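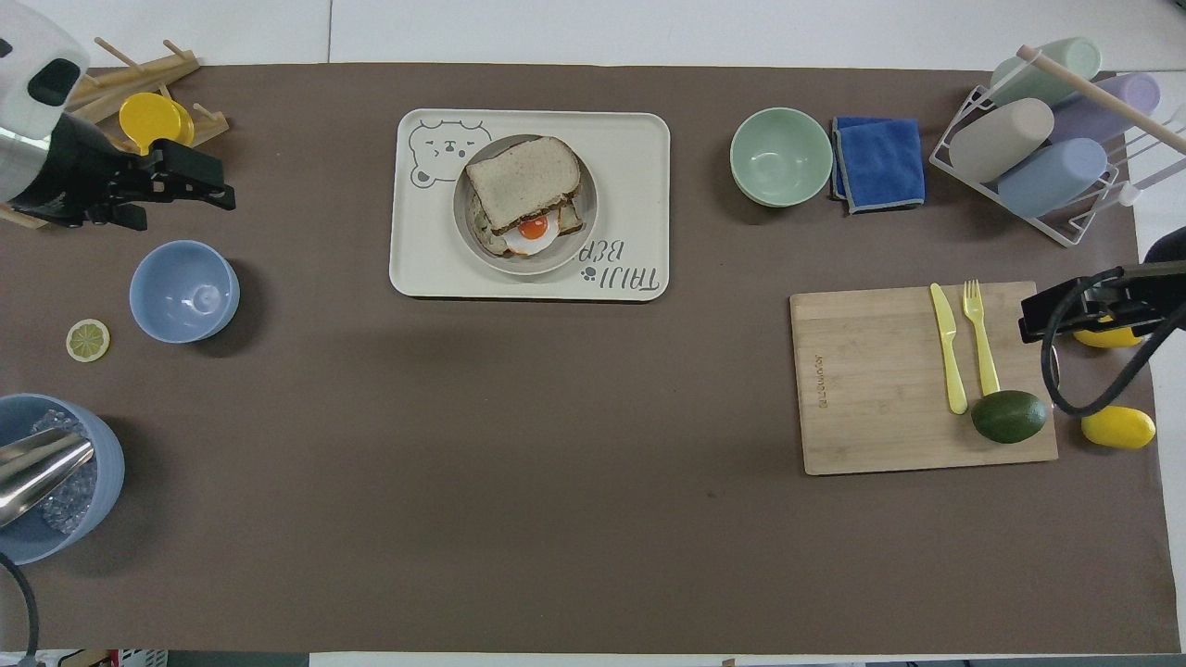 Egg sandwich on a bear tray, with a pale green bowl and a folded blue cloth.

Kaja Rätsep has repaired running shoes for most of her working life, and she would like the word "drop" retired. "A drop is what you get from a tap," she says. "They made 2,000 pairs and they could have made more. Somebody picked that number in a meeting."

The shoe in question is the Wurkell Furkidley, a gum-soled runner that first came out as a cheap training shoe and went off sale without much fuss. It returned on June 7, 2020, in the original green, with a numbered card in the box and a price I won't repeat to my family. I asked Rätsep to look at my pair because I couldn't decide whether I'd bought something good or just something scarce.

She had the insole out before I'd sat down. "Glued board. The old one was stitched here, you could get a needle back in. When this lets go, you throw it away."

Wurkell says the new version is faithful to the first. Rätsep keeps an old pair from 1986 on a shelf, the heel marked '86 in ballpoint, and she set it beside mine. The toe on the new one is taller. The suede is thinner and the color sits on top of it like paint. "Faithful from across the street," she said.

I pointed out that people had lined up for it. Frerichs, the store that handled the release, ran an online raffle and then sold what was left at the door. She shrugged. "I'd like to see how many were left. Did they tell you? They didn't tell me either, and I asked."

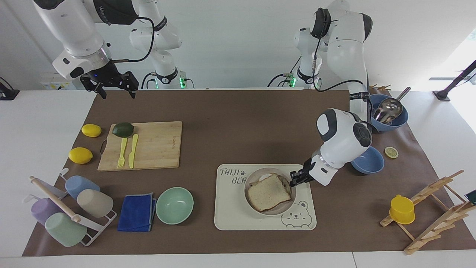
Resale is where she gets properly annoyed. Comilico, the trading site, had the Furkidley at a large markup by the evening, and she doesn't trust the figure. "An asking price is a wish. Show me who paid it." She has had 5 pairs across her bench so far, all from owners who wear them, and three already had the sole lifting at the toe. I said that was a small sample. "It is," she said. "It's still more than the reviewers had. They had one each, free."

Does she like anything about it? A long pause. The laces, which are flat cotton and stay tied. The tongue, which is padded properly – "better than the old one, I'll give them that" – and the fact that a size 9 is a size 9 again.

There's talk of a second color in November. Rätsep expects the same card, the same raffle and the same glue. I asked whether she'd buy a pair if they went back to stitching the insole board.

"I'd wait for one to come in broken," she said, and handed me back my left shoe. "Then I'd know."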